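Intro to Automation, Section 2
Handout: the Irnier open day
November 2021

These are my notes from our trip to the Irnier open day, cleaned up a little and with the homework at the end. If you couldn't make the bus, read the whole thing, please, and borrow a classmate's sketches as well. If you were there you can skim the first part, but slow down when you get to the section on grasps. I'll be asking you to use those words correctly for the rest of the term!

First, where we were. Irnier has the long building out at Prilham, past the bus depot, and they open the ground floor to visitors twice a year. I went to the July one on my own to see if it was worth dragging all of you out there, and I came home so pleased that I booked us in the next morning. The July visit was mostly talks. This time they had the machines going and let us stand at the rope for as long as we liked, and I think that's a much better way to learn this stuff. You can read about contact and friction all week and still not have a feel for it, and then you watch a finger come down next to a plate and suddenly you're leaning to one side trying to help.

The demonstration we spent most of our time at is called Rai. It's a two-armed setup, and the job is table work: dishes, food, cloth. I know some of you were hoping for the big welding arms. I love those too (we'll get to them in the unit on industrial cells), but a welding arm meets the same part in the same place all day long. The table is harder. Things are round, or soft, or lying on their side, and somebody may have bumped them since the last run.
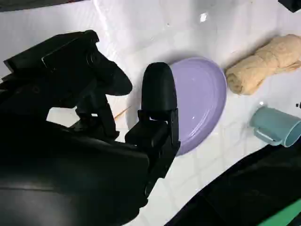 So let's start with what a machine needs to know before it touches anything. I split it into questions when I teach it, and I'd like you to do the same in your own notes. Where is the thing? Which way is it facing? What is near it that I might hit on the way in? And where on it can I put a finger without making it tip or slide? The last one is where beginners lose points, so let me stay on it for a minute.

Take a plate on a smooth table. Your own hand does something clever with a plate that you've stopped noticing. You don't pinch it across the middle, it's too wide. You go to the rim, and usually you get a fingertip a little under the edge, or you press on one side so it tilts up for you. A gripper with two fingers has to do some version of the same thing. One finger goes inside the rim, one goes outside, and the part of the rim between them is thin enough to close on. We call that a rim grasp. It's a good grasp for carrying an empty plate and a pretty risky one for a full plate, for reasons you can work out with a ruler and a coin (that's problem A at the end).

A mug gives you more choices. You can go around the body, you can go for the handle, or you can do a rim grasp there too. But the choice depends on how the mug is sitting. Upright, you have all of them. On its side, the handle may be underneath or pointing somewhere awkward, and the body can roll. Write both cases down separately, every time. I've graded so many planning sheets that say "pick up mug" as one line, and it's really a small family of jobs.

Cloth is its own world. A rolled towel is the friendliest cloth you'll ever meet, since it holds something like a shape and you can treat it as a soft cylinder. Unroll it and all your tidy geometry is gone. We'll spend a full lecture on that, so just put a star next to it for now.

Next, how many cameras and where. There are two basic views you'll see in setups like these. One is a high view that takes in the table, both hands and everything between them. The other comes from down at the wrist. The high view is for planning: what's there, what's the order, which hand goes first. The wrist view is for the last little bit of the move. It gets you close, and the price is that the gripper's own parts fill up a lot of what you see. Students always want to pick one. You want both, and you want to know which one to believe when they disagree.
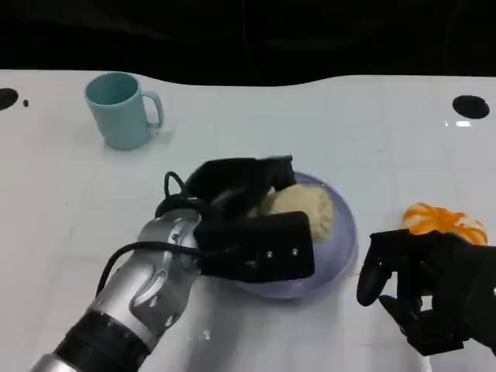

Food was the part I'd been looking forward to, and it deserves its own heading, so please pretend I've put one in. When a robot handles bread or anything like it, the numbers change character. With a mug, you can squeeze harder than you need to and probably get away with it. With a bun, there's a window. Too little and it slips out as you lift, too much and you've made a dent that everyone at the table is going to see. The window also moves, because no two buns are alike, and one that's been sitting out behaves differently from a fresh one.

There are three ordinary ways to deal with this, and you should be able to explain each in a sentence or two. You can measure the force at the fingers and stop closing when it reaches a limit. You can use fingers or pads that give a little, so the finger takes up some of the error for you. Or you can close to a set width and accept that the width will be wrong some of the time. The last one sounds lazy, and it is, kind of, but it's also cheap and very common, so don't sneer at it in your reports.

Also pay attention to approach. Coming straight down on food in a bowl is fine as long as your fingers fit between the food and the wall of the bowl. If they don't, you have to come in at an angle, and then the near side of the rim becomes an obstacle you're working over. A bowl is just a plate that fights back a little more. Draw it from the side and you'll see what I mean! I mean really draw it, with a pencil, to scale. Most of the collisions in your simulations last month would have shown up in a side view.

Then there's the question of two different hands. A parallel-jaw gripper does one thing: it opens and it closes, along one line. It's easy to model and easy to fix. A hand with several jointed fingers can wrap around odd shapes, and you pay for that in motors, in wiring, and in the number of things you have to decide for every single grasp. Putting one of each on the same machine is a nice compromise, and a great thing to argue about. Which hand would you send for the mug? Which one for a piece of fruit? Would you pass things from one to the other, or set them down in between? I don't have one right answer for you and I'll give credit for any answer with good reasons behind it.

I asked at the rope how they keep track of all this, and the answer was a plain log, one line per try. The one on display had 3,506 lines in it. I copied down the column names for you: object, pose at start, hand used, grasp type, result, remarks. The remarks column was my favorite by far. Make yours just like it, and be generous in the remarks.

We had quite a conversation on the bus home about whether two pieces of food side by side make one task or two. My own view is that it's two grasps but one plan, because the first grasp changes what's left for the second. If they're touching, picking up one can drag or turn the other. You have to look again in between.

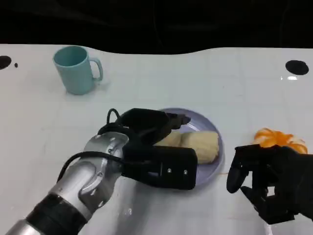

Amer disagreed, and asked me to put the disagreement in the handout, so: looking again after every single pick takes time, and a person clearing a table doesn't do it. A person grabs one thing while already eyeing the next one, and a machine that stops to think between each piece will never feel useful in a kitchen.

It's a fair point and I've been chewing on it. I'd say a person does look again, only quickly and out of the corner of an eye, while the hand is still busy. So maybe the real lesson is about doing the looking and the moving at the same time. If you'd like to take this further for your project, come and see me, it would make a lovely one.

Now a few words on both arms working close together. When two arms share a small space, each one is an obstacle for the other, and a moving obstacle at that. The simplest fix is to take turns. The next simplest is to draw a line down the middle of the table and give each arm its side, which works until something sits on the line. After that you're into proper coordinated planning, where you plan for both arms as if they were one big machine with a lot of joints. It's slower to compute and much nicer to watch.

And remember that once a hand is holding something, the held thing counts as part of the arm. A towel in the gripper makes that arm fatter at the end. It can block a view, too. 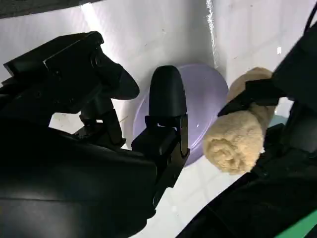
For the same reason, do your clearance checks twice, once with the gripper empty and once with the biggest object it might be carrying. In the lab sheet there's a box for each. Last year half the class filled in only the first box and then wondered where their points went.

Vocabulary you should own by next class: rim grasp, parallel jaw, approach direction, clearance, compliance (that's the "gives a little" idea), pose, regrasp. Regrasp I haven't explained here. Look it up on page 59 of the course reader and bring me a case from your own kitchen.

Homework, to hand in on paper:

Problem A. Put a coin on a ruler and hold the ruler by one end. Slide the coin away from your hand and describe what your fingers have to do. Then explain in your own words why a rim grasp gets harder as the plate gets fuller.

Problem B. Choose a mug, a bowl and a rolled towel at home. For each one, write down two starting poses and the grasp you'd use for each pose. Side view sketches, please.

Problem C. Keep a log of yourself clearing the table after one meal, in the same columns as the one at Irnier. Use only your thumb and one finger on your left hand, and your whole right hand. Don't use the good glasses.

Bring your sketches from the visit as well, even the messy ones. I'll have the door open from lunch if anybody wants to compare notes before class, and whoever left a gray scarf on the bus, it's on the hook by my desk.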